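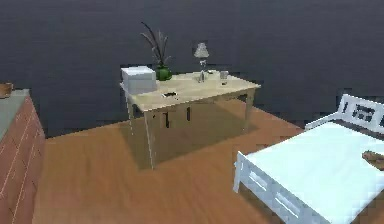 We never send the second course until the first has come back, the woman on the welcome desk told us, even when people write and beg for it. She had been asked the same thing by the group before ours, and she gave the answer kindly enough.

Five of us from Tikville Chapel went to the open day at the Denitz Bible Correspondence School on a Tuesday in May. Our church has given to the school for some years, mostly through the harvest offering, but none of us had been inside it. We left after breakfast in one car and got there for the 10.30 prayer meeting, which was short and half of it in a language we did not know. Somebody found us hymn sheets with both versions printed side by side.

The school sends out Bible lessons by post. A person fills in a card, usually one handed out at a market, and the first booklet of the Mark's Gospel course goes out the same week. There are questions at the back. The pages with the answers come back to Denitz, a marker reads them and writes a letter, and the next booklet goes with the letter. At present there are 600 students on the books. Of those, 94 are in prison, and their post is handled separately because each prison has its own rules about staples, stamps and return addresses.

We spent an hour in the marking room. Each marker keeps the same students all the way through if possible. One had a man who had been writing for six years and had finished everything the school offers, so he had been started on the Mark course again at his own request.
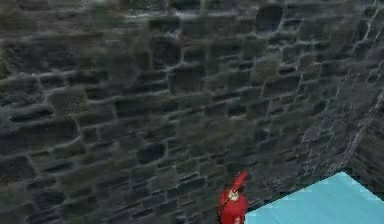 Hulari is where you should go if you want to see what comes of it, one of the other visitors said over lunch. He had been there in the winter. Eleven people in that village did the first course, passing the booklets between houses, and they now meet on Sunday afternoons in a kitchen. A pastor goes up from Denitz twice a month when the road is open. The other weeks they read a chapter and pray, and one of the older women leads the singing.

Lunch was bean soup, bread and pickled peppers. We were asked to pay nothing and there was a box by the door.

In the afternoon we heard about the printing. The booklets are done by Magbanua Press, which gives the school a lower price on orders of 100 boxes or more. That is a great deal of paper to store, and the school has put off the next order until it finds a dry place for it. Postage has also gone up twice since last summer. The figures were read out plainly, and there was time for questions. One of our party asked about putting the lessons online. Some of that is being done already, but most students are over sixty or have no good signal, and the markers feel that a letter gets kept.

There was a second session for people thinking of becoming markers. You need to have been a church member for two years, write a clear hand and be willing to do four papers a week. Training is by post as well. Two of us took the forms home.
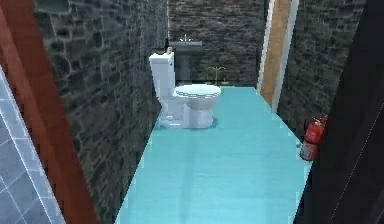
Margaret Ollery

Points for prayer that we were given, and which I promised to pass on:

The 82 students who have not sent anything back since Christmas. A letter is going to each of them.

The group at Hulari, and a safe road for the pastor.

More markers, in particular for the prison post.

A dry store for the booklets before the autumn order goes to Magbanua.

We came away at four and were home in time for the evening meeting, where I gave a shorter version of this report. Anyone who would like a marker's form can have one from the table at the back of the chapel – please take only one per household, as I have just a few. The harvest offering will go to the school again this year, towards postage.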